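The arms at Kendthorpe: your questions, my answers
Jul 19, 2023
824 views | 14 shares | 6 comments

I've worked in the finishing room at the Kendthorpe laundry for longer than I care to admit, and since the Provulen trial started I can't get through a tea break without someone from another site ringing to ask me about it. So I've typed up the ones I get most (and a few people were too polite to ask me to my face, but did ask my sister). These are my own answers. The official ones are on the staff portal and they're a lot shorter.

What are they, then?

Two arms per table, one fixed at each side, and they work on the same piece of cloth together. We're a linen and workwear laundry, so the job they're learning is the one most of us learned first: take a crumpled thing out of the heap, find its edges, flatten it, fold it. They're not big. People come in expecting something off a car assembly line and you can see their faces drop a bit!

Do they do the whole batch?

Goodness, no. Small flat pieces only for now, one at a time. Sheets still go through the big ironer with two of us feeding it, same as ever, and anything with sleeves or buttons stays with us as well. The plan for November is to try tea towels in proper quantities and see how we get on. 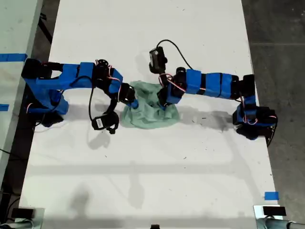

Both arms on the one green cloth, Kendthorpe finishing room.

Are they quick?

They are slow. I'll say it because the leaflet doesn't. On a good morning I can fold 114 hand towels in the time it takes me to listen to one radio programme, and I've had years of practice and two very opinionated hands. The arms stop, have a think, come at it from another side, stop again. If you stand and watch you'll want to reach in and do it for them. Don't, by the way. It's in the safety talk and there's a reason the talk is so long.

Where they might win is that they don't mind doing it at four in the morning. I do mind, and so does my back.

How do they know where the cloth is?

Cameras. Each arm has one near its wrist, so it's looking more or less where it's reaching. I asked the Provulen lot whether it "knows" it's a cloth and got quite a long answer that I'd sum up as "sort of". A towel never lands the same way twice, and that's what makes it hard for a machine. A tin of beans is always the shape of a tin of beans. I'd honestly never thought of my job as difficult until I heard an engineer complain about it for a whole afternoon, and I'll admit I enjoyed that afternoon very much.
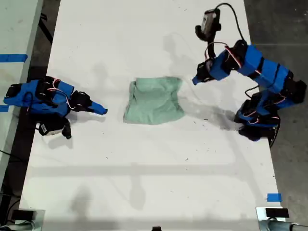
The other thing I've learned is that letting go matters as much as grabbing. New starters are the same, come to think of it. They hang on to the corner too long and drag the fold out as they pull away, and you have to tell them to open their fingers and trust it.

Has anybody lost their job?

Not here, and I did ask in writing. We were told no posts would go during the trial and so far that's held. What has changed is who does what. Two people from our room have moved across to look after the tables for part of the shift, which means setting the cloths out, clearing up and writing down what went wrong. They got training for it and a bit more an hour. Not a fortune.

I can't promise you what happens after the trial and I'd be wary of anyone who does. Dunach had their meeting last month and were told the same as us. If you're worried, ask your rep to get the wording about redeployment, because ours was vague the first time and we sent it back.

Is it true they're watching us with the cameras?

This is the one people whisper. What we have on paper is that the table cameras are for the tables, and that nothing from them is used for timing staff or for discipline. We asked for that before a single arm was switched on, and I'd tell any other site to do likewise. Get it signed first, it's much harder afterwards.

Don't they rip things?

I was sure they would! I'm the one who does the mending, so I had an interest. The grip is two fingers that pinch, and it's a bit like how you'd pick up a hanky you didn't much want to touch.

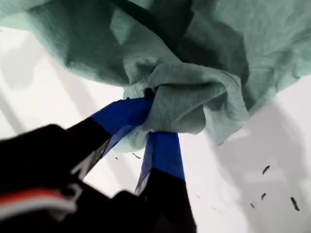
A pinch of cloth between the two fingers, blue tape on both.

We've still kept them off anything delicate. The Tabrizi restaurant napkins, for instance, go nowhere near the trial, because they've got a drawn-thread border and I'm not explaining that to a customer.

Do I have to be good with computers to work the table?

I'm not, and I've done a turn. You need patience, and you need to be able to write down what happened in plain words so someone who wasn't there can follow it. "It went funny" doesn't count. I've tried.

Would you have them back out if you could?

Some days. It was a cosier room before, and we lost the good bench by the window to make space. But my wrists have been bad for years, and if a machine ends up with the dullest 100 pieces of the night I won't be fighting it for them. Ask me again when the tea towels start.

Can we come and see?

Yes, put your name down with your own supervisor first and they'll sort a time with ours. Flat shoes, hair tied back, and bring your own mug.

6 comments | Share this page (14)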